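Girard Street Furniture Reuse Program
Progress report for the Hulia Community Fund
Reporting period: to the end of February

Prepared by Titilayo Okonkwo, Program Coordinator

1. Where we are up to

The program moved into the Wutar building on Girard Street at the start of the grant period and has been taking in donated furniture ever since. Our agreement with the Fund sets a target of 396 items placed in households over the life of the grant. We are a little behind the schedule we gave you, mainly on account of the late handover of the building, and we expect to make up the gap before the final report.

Referrals come from the settlement service, two women's refuges and the public housing office. The housing office was slow to start but is now our busiest source. Most households ask for beds first, then a table and chairs, then somewhere to put clothes. We do not supply mattresses second-hand and have said so more clearly on the new referral form.

2. Collections and deliveries

The van has been on the road for the whole period apart from one week off for a gearbox repair. The repair was covered under the lease. During that week we asked donors to hold on to their items, and all but one family were able to.

We have changed the way collections are booked. Donors used to ring the office and leave a message, and we would ring back, sometimes several times. They now send two or three photos and their street name by text or email, and we reply with a yes or no and a morning or afternoon slot. This has cut down the number of trips where the driver arrives to find something we cannot take. Flat-pack wardrobes are still the main problem. They rarely survive being taken apart a second time and we are declining nearly all of them.

Deliveries to upper floors without a lift remain slow. We now send a crew of 3 for those jobs in place of the usual pair, which means fewer deliveries on the day but no injuries have been reported since the change.

3. Repair and refinishing

The workshop runs three mornings a week, with doors open at 9. Work is mostly regluing chair joints, replacing drawer runners and cleaning up tabletops. Where a finish is worn we decide item by item whether to refinish or leave it alone. Families have told us they would sooner have a table this month with marks on it than a perfect one later, and we have tried to work that way.

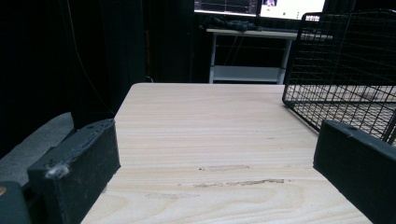

Wooden tabletop with scuff marks and stains near the middle.

Our working rule is that a table goes out if it is clean, steady and free of splinters. Marks in the finish are noted on the item card so that the household can choose. If a top needs full sanding it goes on the refinishing list and waits for a clear bench. That list was too long at the start of the period and is now at a level the workshop can handle.

We have switched to a water-based finish, Cutitance, for all tops and bed rails. It costs more per tin than what we used before. The smell clears much sooner, though, and the other tenants in the building had complained about the old product. We are watching how it holds up on kitchen tables and will comment on that next time.

4. Training places

The Fund supports 7 training places in the workshop. All of them have been filled. Two trainees left early, one for full-time work in a joinery and one for family reasons, and both places were taken up again from the waiting list.

Trainees complete the hand tool unit first and then choose between upholstery and finishing. More have chosen upholstery than we planned for, so the second sewing machine is in use nearly every session. We have asked the college whether the finishing unit could be moved to the afternoon to suit parents doing the school run. They have agreed in principle and are checking their timetable.

5. Money

Spending is within budget overall. Three lines are worth mentioning.

Fuel is over budget – we are driving further for collections than we allowed for.
Workshop materials are slightly over because of the change of finish.
Wages are under, as the driver's position was vacant for the first few weeks.

We propose to move $90 a month from wages to fuel for the rest of the grant period. No increase in the total is requested. A full statement of income and spending is attached separately.

6. Problems and changes

Storage is our main difficulty. The Wutar building has enough floor space but the rear doorway is narrow, and large sofas have to be brought in through the front, past the other tenants. The landlord has been reasonable about this and has given us a quote for widening the rear door. We have not made a decision and would like to talk it over with you before we do.

The roof leak mentioned in our last report has been fixed. Some stock was moved while the work was done and a small bookcase was lost to water damage.

7. Next period

We plan to start Saturday collections once a month, finish the shelving along the east wall, and hold a short survey of households who received furniture in the first half of the grant. The survey questions are in draft and we can send them to the Fund for comment if that would be useful.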